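Dye week at Oltitz - read this before you pour

12 September 2018
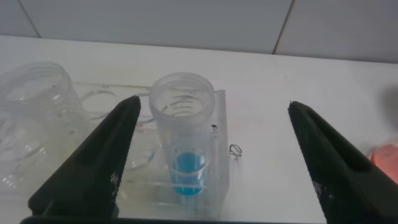 Practice pours are back and the supply closet is a mess, so quick notes. We have 21 clear racks and 53 people signed up, meaning you share. Sorry. Start with the blue. Keep the first pours small, like the bit of bright blue at the bottom of that tube, and leave the tube standing in the rack while you read it. Get your eye down level with the liquid. The top is curved, so looking down on it from above will throw you off every time. Lines are printed up near the rim, numbers are tiny - bring your reading glasses if you need them, I do.

Rinsing. Twice, plain water, upside down on the towels. Not the good towels. Last September somebody left dye in overnight and we had a whole tray of tinted tubes that never came clean.

Refills from Skollolon are on order, up to 3,000 tubes depending on what they have in stock. Untill then please reuse. The Lobo room is open for practice after lunch, the Rovusix room is not, floor is being redone.

Sign-up sheet is by the sink. Write your rack number on it, legibly. Gloves are in the second drawer, larges are nearly out. More next issue if theres room.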